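Wash day, with towels

Sat 19 May

I promised last time that I would write up the bulb order, and I will, but it has been a laundry sort of week and my head is full of towels, so the bulbs will have to wait for another evening.

Those of you who swim with us will know that the kit cupboard at Woltby is a deep, dark thing with a door that sticks. Every spring someone opens it properly and finds what we all threw in there at the end of last August. I went in looking for the spare kettle lead and came out with three carrier bags of cloth – towels, tea towels, the checked cloths we put over the cake table, a grey thing that may once have been somebody's good top. It all smelt of river. I don't mind the river when I am in it, but I draw the line at eating a scone off it.

So it all came off the shelf and into the wash, and I have been thinking about washing ever since, which I realise is not how most people would choose to spend a fine spring.

My grandmother had a rule that you never put a towel away on the day it was washed. She would fold it over the back of a chair overnight, and only in the morning would it go into the cupboard, and if you asked her why she said it needed to get used to the idea. I still do it. I have come to think she was mostly talking about thick seams, which hold on to the damp long after the middle of the towel feels done. 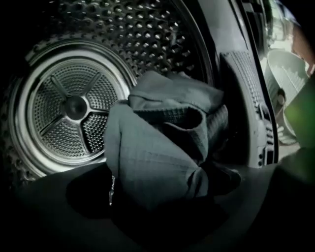
Waffle towels are my favourites for swimming, if anyone is buying. They roll up small, they dry you perfectly well once you stop expecting them to be fluffy, and they don't take up half the bag. The one thing they do is shrink, and they do it unevenly, so that the first few washes give you something shaped rather like a map of a small country. Pull them square while they are still warm and they mostly forgive you. I have a grey-green one that I am very fond of and which I would save from a fire before several of my books.

They also like room. I used to cram the dryer as full as the door would let me, thinking I was being thrifty, and then wonder why everything came out in a hot knot with a wet heart. Now I do smaller loads and give each thing a good shake before it goes in (do this outdoors if it has been on the bank, you would not believe the grit). No softener either. I know it smells lovely, but it leaves a sort of film and then the towel just pushes the water about on your shoulders, and when you have come out of the Davow in a stiff breeze you want a towel that means business.

The cake cloths are another matter. Those are light blue check, and they were given to us by Deolinda Neves, who used to do the teas before her knees put a stop to it, and who still asks after them as if they were nieces. She bought the cloth as one length from Guerreiro, the draper's that stood on the corner by the bridge, and hemmed the pieces herself over one winter. They have had jam on them, and tea, and on one terrible occasion an entire beetroot salad, and they have come back from all of it. Deolinda's method is cold water first, always cold, and then leave it alone for as long as you can bear. It is the leaving alone that I find hard. I want to rub at things.

I keep them out of the towel wash now. I hadn't been doing that, and they were getting bobbly from going round with all that heavy stuff, and there was one afternoon when I had to drop off two bags of mixed everything and simply hoped for the best. They survived, but I felt guilty enough to telephone her and confess. She laughed for quite a long time and then said I should iron them damp and on the wrong side, and that she would be checking!

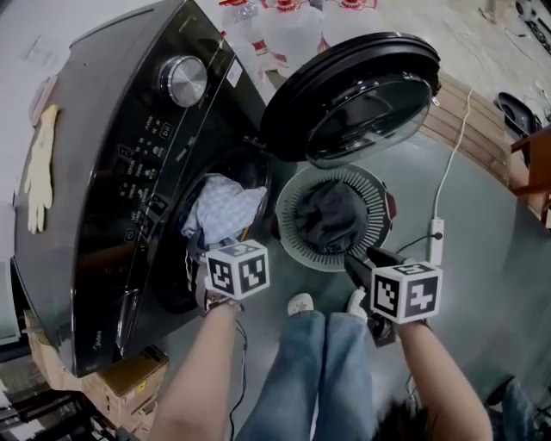 Woltby River Swimming Club – Kit and Teas

I ought to say a word about rubber gloves while I am on the subject, as I went years without and my hands looked it. Cold soaking is murder on the knuckles. A pair of the plain yellow ones, hung up by the fingers or the cuffs or however you like so long as the air gets in, will last you a whole season, and you will be so pleased with yourself.

And do check pockets. I say this every year and every year it is me. A darkish load went round lately with a whole pack of throat sweets in it, and I can report that eucalyptus gets into everything. Mallow, who is a very dignified old spaniel and sleeps on whatever is freshly folded, walked up to the pile, sniffed, and went to lie in the hall with her back to us.

The other thing is the door seal. Wipe round it when you have finished, right down into the fold, and leave the machine door open for a bit afterwards. Most of what people call a smelly towel is a smelly washing machine.

The club has been going since 1907 and I do sometimes wonder what they did about towels then. There is an old minute book in the same cupboard (I found that too, under the bunting) with a page complaining that members were drying themselves on the curtains of the changing hut. I would like to know who. The handwriting gets very cross towards the bottom and then moves on to the 200 yards handicap.

If you have lost a grey top, it has been washed and is on the peg behind the door. The kettle lead is still missing. I have looked in all the obvious places, and if it is in your boot please bring it along on Sunday, as otherwise there will be cake on very clean cloths and nothing hot to have with it.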